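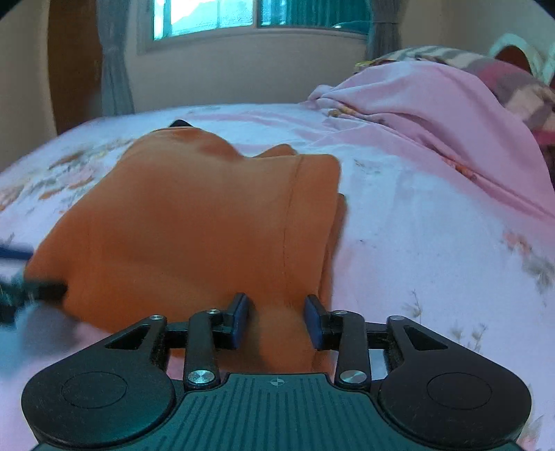

Gripper drops to half force mid-grasp, no error raised
Posted by hemline_hank, Jul 8, 2026

I have a fault that only shows up on fabric and I'd like someone to tell me I'm an idiot in a useful way. Two-finger parallel gripper, Csonka driver board, Sotus firmware, laundry folding. The fingers close, motor current climbs the way it should, and then somewhere in the hold the force setpoint halves itself. On rigid parts you'd never notice. On something like that orange thing, bunched up thick between the pads with the rest of it lying crumpled on the bed, the cloth creeps out a bit at a time and the software goes on reporting a perfect grasp all the way to the drop. The log says GRASP_OK 1442 times. I have met politicians with more self-doubt.

What I've tried: new cable, other board, other power supply, harsh language.

padwear
What's the temperature on the driver when it happens? Csonka boards fold back the current when they get warm, and they're very discreet about it.

hemline_hank
41 C. It's practically on vacation.

padwear
Board sensor or motor winding? They're two different numbers and only one of them is in the default telemetry. Guess which one.

hemline_hank
Board. I hate this already.

Yichen Fan
Not thermal, I'd bet money. Look at your hold timer. Sotus changed the default in the May release: after a set number of control ticks with no finger motion, it goes to "eco hold," and eco hold is half force. Someone decided that if the fingers haven't moved, the object must be fine. That someone has never folded a fleece. On my setup it kicks in at tick 2698, every time, and you could set a watch by it if you wanted a very bad watch.

crosshair_carl
Or you could stop trying to hold a quilt's worth of cloth in two flat pads. Pinch a single layer by the edge and half force is plenty. I don't see a firmware bug here, I see a grasp planning problem with a firmware bug standing next to it.

hemline_hank
Carl, if I could get a single layer by the edge every time I'd be rich and somebody else would be posting this.

crosshair_carl
I'm just saying mine doesn't drop anything.

padwear
Yours folds dish towels.

crosshair_carl
Flawlessly.

tidley_user
Same drops on a Tidley with the same firmware, so it isn't the board. Ours let go of a wet bath mat above a power strip. No harm done, but I now have opinions about silent force reduction. I don't care if they want to save power. Raise a flag. Any flag.

Yichen Fan
There is a flag. It's in the status word, bit 7, listed as "reserved."

tidley_user
I'm going for a walk.

hemline_hank
OK, back. Set eco_hold to 0 and ran it all afternoon. The drop in force is gone from the log. I still lost one sweatshirt, but that was a plain old slip at full force with the current trace flat as you like, so Carl may have a quarter of a point.

crosshair_carl
Half.

padwear
Before you leave it off for good, put a thermocouple on the motor. Full force all day is how I cooked my last one. I swapped in a Pudari motor and it smells better, at least.

hemline_hank
Ordered. Does anyone know if the setting survives a power cycle?

Yichen Fan
It does not.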